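第四章　拧开一个盖子

本章内容
4.1　为什么从旋盖开始
4.2　夹具：先让罐子别跟着转
4.3　标记：箭头和竖条
4.4　手指、行程与夹持力
4.5　手腕视角与头部视角
4.6　转一段，松一下，再转一段
4.7　用两只手的做法
习题与动手任务

前三章我们把手臂装了起来，让它走直线、走圆弧，还让它从桌子这一头把一块方料搬到那一头。读到这里的人多半已经有点手痒了：能不能让它干一件真正像“手”干的事？能，而且就从这一章开始！

我们要做的事情听上去很小，就是拧开一个罐子的螺旋盖。人做这件事大概从来不看第二眼，左手握罐，右手一转，盖子就下来了。可是把这个动作拆开来写成程序，里面几乎装着本书后半部分的所有主题：约束、接触、力、视觉、双臂配合，还有“怎么知道自己做完了”。笔者第一次在 Clavis 共享工坊里调这套动作的时候，从下午一直弄到晚上九点多，罐子被拧得满桌子跑，旁边做木工的人都放下刨子过来看。那一晚学到的东西，比之前两个月搬方料学到的加起来还多，所以这一章写得格外高兴，也写得格外长，请多包涵。

先说材料。你需要一个带宽边旋盖的塑料罐，盖子侧面最好有一圈细密的竖纹，这种纹路对硬质手指非常友好。光滑的盖子也能做，不过要在指面上贴橡胶，留到第六章再谈。你还需要一副能固定罐身的夹具、一只能开合的平行夹爪，以及至少一个看得到盖子的摄像头。控制板沿用第二章的 Flurarero，软件沿用 Zandance，接线和安装步骤都不变，还没有做完第二章习题的读者请先回去做完。

4.1 节会讨论旋盖任务里的自由度。简单讲，一个放在桌面上的圆罐，既能滑，又能转，还能倒。手指一碰盖子，力就会沿着螺纹传到罐身上，罐身如果没有被固定，盖和身会一起转，程序里记录的角度一直在增加，盖子却一点没松。初学者在这里最容易犯的错误是把夹持力越调越大。力大了，罐子跟着转得更起劲。

所以 4.2 节先做夹具。本书的夹具分成两部分：两侧是倾斜的黑色侧壁，从左右把罐子拢住；前面是一块金属压块，顶住罐身下部，用内六角螺钉拧紧。斜壁有一个很可爱的好处，放罐子的时候不必对得很准，稍微偏一点，它自己会往中间滑。压块的螺钉请交替着拧，一次半圈，两边轮流来。奥莱西娅·帕拉马尔丘克在试读本章初稿时照着做了一副，她一口气把左边拧到底，结果压块歪着顶进去，罐身给压出一道扁痕。这一句“交替着拧”就是为她加的。

夹具的高度也要想一想。罐身应该有足够的一段沉在夹具里，同时盖子下面要留出空当，让手指尖有地方去。盖子通常比罐身宽，边缘会悬出来一圈，手指夹的是悬出来的这一圈的侧面，千万别夹到盖与身之间的沟里去。手指卡进沟里以后，夹爪看起来夹得很牢，转起来却会把盖子往上撬，螺纹受着斜力，反而更紧。

接着是标记，也就是 4.3 节的内容，花钱最少，收获最大！拿一支红色油性笔，在盖顶靠边的位置画一个箭头，指出旋转的方向；再剪一条红色胶带，从盖子下沿起，沿罐身竖直往下贴。箭头跟着盖子走，竖条跟着罐身走。动作做完以后，看箭头相对竖条移动了多少，就知道盖子到底转了没有。如果竖条自己跑了，说明夹具没有夹住，回到 4.2 节。胶带边缘贴得不太整齐没关系，摄像头要的只是颜色，边缘毛一点它不在乎。

请看一看手腕上和头部高度上分别能看到什么，再往下读。 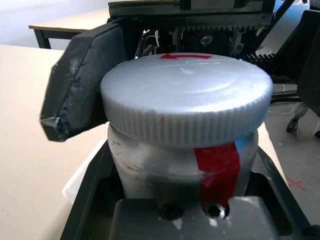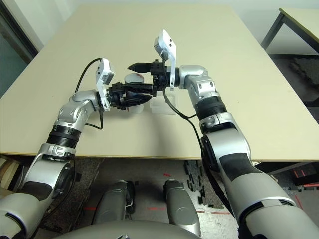 图 4-1　手腕视角：白罐固定在黑色夹具中，盖顶边缘有红色箭头，罐身贴红色竖条。图 4-2　头部视角：双臂伸到米色桌面上方，两只夹爪几乎相碰。

两个视角差别很大，4.5 节会把它们放在一起用。手腕摄像头离盖子近，箭头、竖纹、手指尖与盖边之间的距离都看得清楚，适合做最后那一小段对准。它的缺点是跟着手腕一起动，手腕一转，画面里的东西全都跟着转，程序必须把手腕自身的角度减掉才知道盖子转了多少。头部视角正相反，它看得到两条手臂的整体姿态，适合检查肘部会不会互相碰上，可是夹爪一伸过去，就把桌上的东西挡住一部分，图 4-2 左侧夹爪后面的白色圆柱形杯子就是这样。遮挡怎么处理，本章给出一个偷懒但很管用的办法：伸手之前先把物体的位置记下来，伸手以后就相信这个记录，直到手腕摄像头接管为止。

说到箭头，请注意图 4-1 里它画在盖顶的远侧，指向左边。从手腕上方往下看，远侧边缘向左走，整个盖子就是逆时针转，也就是普通右旋螺纹松开的方向。可别小看这一步推理！换一个位置画同样指向的箭头，意思就完全变了：画在近侧并指向左边的箭头，代表的是顺时针。斯特凡尼娅·佩利片科在工坊里带入门班时，每一期都让学员先用自己的手比画一遍，再写正负号。本章的程序约定从上往下看逆时针为正，全书后面各章也一样。

4.4 节讲手指。图 4-1 左侧那根黑色手指带斜面，尖端收窄，表面有磨损和掉漆似的斑块。尖一点的手指容易伸进狭窄的空当，可接触面积小，夹在竖纹上全靠那几道棱咬住。宽一点的手指更稳，转到夹具侧壁附近却容易擦上。两种形状各有脾气，建议都打印一副试试，打印文件的尺寸在附录二里，修改起来很容易。画面上方还能看到齿轮与齿条，齿轮一转，齿条就走直线，这种传动在自制夹爪里很常见：结构直观，坏了看得见坏在哪里，齿间隙也可以自己量。

齿间隙会带来一个小麻烦。我们这套夹爪在完全合拢时，编码器读数是 2951；从张开方向慢慢合拢，手指刚碰到盖边时，读数是 2856。请把你自己的这两个数写在笔记本的第一页，不要照抄书上的，齿轮装歪一齿，数字就全变了。另外，读数一定要从同一个方向去接近，一会儿从外往里、一会儿从里往外，齿间隙就会混进来，你会以为夹爪每天都在变。马克西姆·库兹缅科为这个问题换过两只电机，后来发现两只旧电机都好好的，现在正装在他家阳台的浇花装置上。

有了夹具、标记和手指，就可以转了。手腕能转的角度有限，一次转不完一整圈，所以要分段：夹住，转一段，松开，手腕退回，再夹住。这就是 4.6 节的“棘轮式”动作。写成伪代码只有几行：

　　到达盖子上方
　　重复：
　　　　合拢，直到读数不再变化
　　　　手腕向正方向转一段
　　　　张开，手腕退回起点
　　　　看箭头相对竖条的位置
　　直到盖子可以提起
　　提起，放到桌面左侧

看着很简单，是吧？有意思的地方全在“直到”这两个字里面。怎样算“读数不再变化”？怎样算“可以提起”？提得早了，盖子还咬着两三道螺纹，整副夹具会被手臂从桌上拎起来；提得晚了也没有坏处，只是多转了几段空的。本书建议宁可多转一段。等你对自己的机器熟悉了，再用电流变化去判断螺纹脱开的那一刻，那种感觉真是妙极了，读数往下一掉，你几乎能在心里听见“咔”的一声。

谢韦伦·科瓦尔整理过工坊里这一任务的记录表，一共 154 次尝试，101 次把盖子取了下来。剩下的那些次，他按原因做了分类，表格放在 4.6 节末尾。请在读表之前先自己猜一猜哪一类最多，写下来，再翻过去对照。笔者当年猜的是手指打滑，猜错了。

4.7 节把另一只手也请进来。有了夹具，一只手就能完成旋盖，那为什么还要两只？一是有些罐子形状不规则，夹具夹不住；二是盖子取下来以后，总得有只手去做下一件事。双臂靠得近的时候，最要紧的是给它们分好地盘。图 4-2 中右夹爪处在左夹爪手指的上方偏远一侧，两边的指尖差一点就碰上了，这种姿态正好用来练习间距检查：程序在每一步之前先算两只夹爪之间的最小距离，低于设定值就停下来等。手腕上的摄像头支架和摄像头也要算进夹爪的外形里，它们比手指高出一截，常常是最先撞上的部分。线缆同样要留出余量，留得太短，转到极限时会扯；留得太长，绕出来的弯又容易挂住别的东西。

安全方面，重申第一章的规定：手臂通电时，急停按钮必须放在操作者伸手够得到的地方；更换手指、拧压块螺钉、重新贴胶带，一律先断电。在家里做的读者，请把桌子的四个脚顶住，旋盖时的反作用力比搬方料大得多，轻便的折叠桌会自己走路。在共享工坊里做的读者，请记得把夹具登记到架子上，Clavis 的那一副就曾经被人当成笔筒借走过。

学习本章以前，请确认自己已经能做到下面几件事：

·　让夹爪停在指定的开度，并读出编码器数值；
·　让手腕绕竖直轴正反转动，同时指尖位置不漂移；
·　在手腕摄像头的画面里按颜色找出一块红色区域；
·　说出自己那套设备的急停按钮在哪里。

预备活动（不用通电）

找一个家里的罐子，画上箭头，贴好竖条，闭上眼睛用一只手去拧。留意手指什么时候松开、什么时候重新夹住，每一段转了多大角度。再把罐子放到光滑的桌面上，不许用另一只手扶，重新试一遍。把两次的感觉各写三五句话，4.1 节的讨论要用到。如果有同伴，可以让对方扶着罐子，你来拧，然后交换。洛雷达娜·比安基尼的小组做这个活动时给拇指和食指套上了顶针，用来体会硬手指夹在竖纹上的感觉，效果出奇地好，推荐一试！

做完以后把罐子留着，别洗掉箭头，4.1 节的第一个实验还要用它。

返回页首　|　Bondarchuk 出版社　版权所有　|　勘误与来信请寄教材编辑部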